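# How to Read a Primary Poll Without Getting Fooled

*Tuesday, February 6, 2018*

Every week a new poll says somebody is surging. Most of the time the person surging moved by less than the poll's own margin of error. Before you forward the link, work through the steps below.

## 1. Find out who paid

Scroll to the bottom. If the sponsor is a campaign, or a firm with a campaign for a client, treat the result as a press release. Campaigns pay for plenty of polls and show you the ones they like. An outfit like Visora, which sells to both sides, at least has a reason to be right now and then.

## 2. Look at who was asked

"Adults," "registered voters" and "likely voters" are three different crowds. For a primary you want likely primary voters, and you want to know how the pollster decided who was likely. If the write-up doesn't say, assume the worst.

A big sample doesn't rescue a bad one. In December Pruvau put out a survey of 3,430 people, and everybody quoted the headline number. It was an opt-in web panel of adults nationwide. Most of them can't vote in the early states and plenty won't vote anywhere. 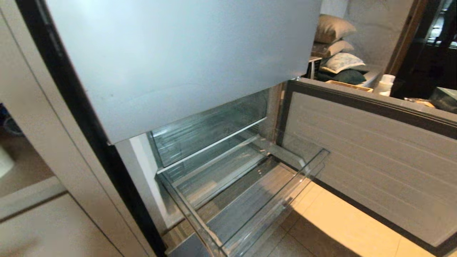
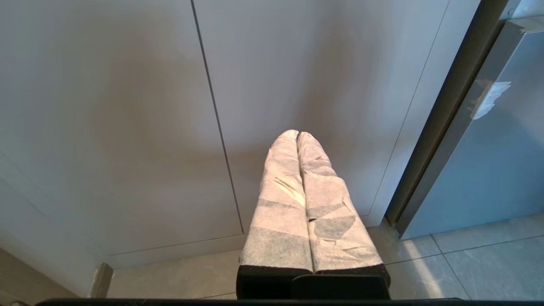
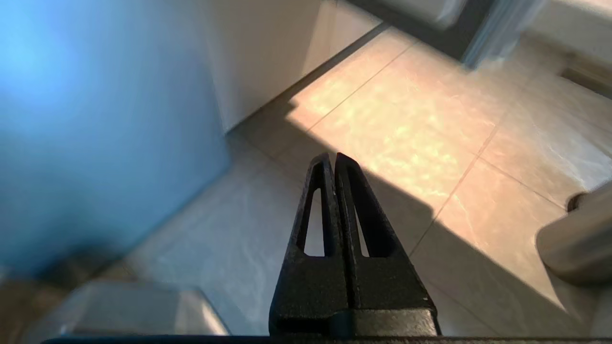 ## 3. Do the margin properly

The margin of error applies to each candidate, so the uncertainty on the gap between two of them is bigger, often close to double. Say the lead is 2 points. With a normal state sample, that is a tie. Anyone who calls it a lead is selling something.

Watch the subgroups too. "Up 13 among young voters" may rest on a handful of interviews. Find the crosstabs. If there aren't any, skip that paragraph of the story.

## 4. Read the question

Get the exact wording and the order. If voters heard a list of nice facts about one candidate first, you're looking at a message test. Siriwardena's questionnaires are posted in full, and I'd like to see more shops do that. Firover gives you a chart and a slogan.

## 5. Wait for company

One poll is one poll. I don't change my mind about a race until I have 6 from different pollsters, all taken after the event that supposedly changed everything. Averages help, though an average of junk is still junk, so check what went into it.

Then look at the undecideds. If they outnumber the front-runner's supporters, close the tab.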